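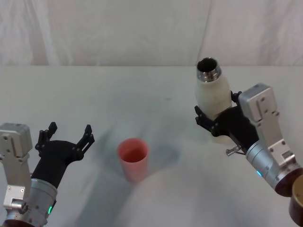

Decanting, labelling and getting the last bit out

Most of the waste in a utility room comes from bottles. They get thrown out with a good inch left in them, or the wrong amount gets poured because the cap is awkward to read. These are the methods we use at home in Hestthorpe, with a few sent in by readers.

Measure into a cup

Keep one small cup for measuring and use it for nothing else. A child's beaker will do, or the cup from an old picnic set. Pour water into it from a kitchen measuring jug, a little at a time, and mark the levels on the outside with nail varnish. Permanent marker wears off after a few weeks of handling. Ours holds 162 ml to the brim, so I have marked it at 50, 100 and 150 and ignore the rest.

Don't put a measuring cup for cleaning products back in the kitchen cupboard, however well it has been rinsed. Choose a colour you don't use for drinking and keep it on the same shelf as the bottles, out of children's reach.

Pouring without drips

Hold the bottle with the spout at the top of the opening, if it is off to one side. Air gets in more easily and the liquid comes out in a steady stream, where the other way up it glugs. This works for oil, squash and paint thinner as well as detergent.

If the neck always drips, wipe it dry and rub a very thin smear of petroleum jelly under the lip. Do this only on cleaning products. For cooking oil, a strip of kitchen paper folded and held round the neck with an elastic band catches the run, and can be changed when it looks grubby.

The last of the bottle

Thick products such as hand soap, washing-up liquid and shampoo leave a fair amount behind. Stand the bottle on its cap overnight in a mug. In the morning unscrew it over the new bottle and let it drain. If it is the same product, nothing is lost by mixing the two.

For washing-up liquid only, you can add a splash of warm water to the old bottle, shake it and use it up that day. Don't store it watered down. The preservative is made for the full strength and it can go off.

Pump bottles leave more than squeezy ones. Take the pump out, wipe the tube against the neck, and tip the rest into a jar.

Heiðrún Lund wrote in to say she cuts hand cream tubes in half and gets another 8 days out of each. Push one half over the other afterwards to stop it drying out.

Refills

Buying a large container and filling a smaller one makes sense if you have somewhere to store it. We buy 5 litres of laundry liquid at a time and keep a 300 ml bottle by the machine. A few rules:

Never put a cleaning product in a bottle that has held food or drink.
Never put bleach in a bottle that has held anything else.
Rinse the small bottle and let it dry fully, upside down on a rack, before refilling.
Copy the warnings from the big label as well as the name.

For labels, masking tape and pencil lasts longer than you would expect. Ink runs when it gets splashed. If you want something neater, cover a paper label with clear parcel tape and take the tape right round the bottle so that it sticks to itself.

Stuck caps

Run the cap under the hot tap for a minute, dry it, and grip it with a rubber glove. If it is crusted with dried detergent, stand it upside down in a shallow dish of warm water until the crust softens. A nutcracker will shift a small cap, but go gently or the plastic will split.

Shelf life

Bleach loses strength and is best used within roughly 6 months of opening. Write the month on the bottle when you start it.

Next page: drawer runners, candle wax and sticking zips.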